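What the Mertens closing taught me about small-town credit

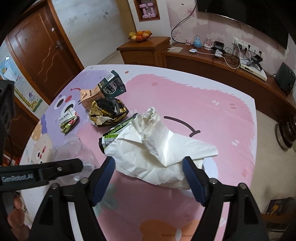
A crumpled tissue and a Celiqi wrapper on the table.

So the Nutgate branch of Mertens Savings is closing in December, and I have spent three evenings reading about loans to very small businesses. I know how that sounds! But I got properly hooked, and a couple of you asked for more after my short note last week, so get a drink and settle in.

First, the setup for anyone who doesn't live here. Nutgate has one main street, one bank branch and a whole lot of shops with four people or fewer on the payroll. The bank sent its letter out on a Saturday, which I thought was a strange day to get mail from a bank. It says accounts move to the Brodstead office, 19 miles up the road, and that lending "continues as normal." That phrase is what got me going. What is normal lending for a place that sells bicycle parts and fixes lamps?

I started with the county's small business report, which is free at the library and much more fun than its cover. There are 1307 registered businesses in the county, and 897 of them have no employees besides the owner. I read that line twice. Most of what we call the local economy is one person with a van, or a shop, or a spare room full of yarn. And those are the people who mostly don't borrow from the bank in the way I imagined. They use a credit card, or an uncle, or they wait.

I went to see Brunello Fiore about it, because he has run the bakery on the corner for longer than I have been able to drive. He was great about it. He let me sit by the flour sacks and ask things that must have sounded very basic. His first oven was paid for with a loan from the Nutgate branch, and the loan officer back then came in at five in the morning to watch a bake before signing off on it (I love this so much). The second oven was different. He filled in a form online, got turned down in under a minute, and then drove to Brodstead with a folder of tax returns and got a yes from a person. Same numbers, same oven.

That story sent me off reading about what lenders call soft information. It means the stuff that doesn't fit on a form: the owner opens on time, the line is out the door on Fridays, the landlord likes them. A loan officer who lives nearby picks it up for free. A scoring system can't, or at least it has to guess from card receipts. I had never thought about distance as part of the price of a loan, and now I see it everywhere. If you have to close the shop for half a day to go talk to somebody, you've paid something before any interest shows up.

Now, the other side, and I do want to be fair to it. Milan Hoekstra keeps the books for a bunch of the shops here and he was cheerful about the whole thing. A few of his clients got better rates online than Mertens ever offered them, and they got the money in two days. He also pointed out that the friendly officer at the counter was friendly to people he already knew. If you were new in town, you could wait a long time to become somebody he knew. I hadn't considered that at all, and I walked home chewing on it.

And then there is Nilholm! I can't believe I've lived one town over from a working credit union all these years and never gone in. It has 154 business members, it opens two evenings a week, and it makes loans so small that a regular bank would lose money on the paperwork. The woman at the desk showed me their application, and it's two pages with a big empty box that says "Tell us about your business." People write all kinds of things in there, she said. Some tape in photos.

They're thinking of taking a desk in Nutgate one day a week once the branch is gone, possibly in the back of the hardware store. Nothing is signed. I asked whether people who aren't members could come by and just ask questions, and the answer was yes, so I'm putting that here for anyone who has been sitting on a plan for a year – go ask.

I still don't understand a few things. Why do equipment loans cost so much less than a plain line of credit, when a used oven must be a pain to sell? And what happens to the cash deposits? Brunello takes his bag to the branch on foot every afternoon, and I can't see him driving to Brodstead with it. If you've worked in a bank, or you run a shop somewhere that lost its branch already, please leave a comment. I'm meeting Milan again next week and I'll bring him your questions along with mine.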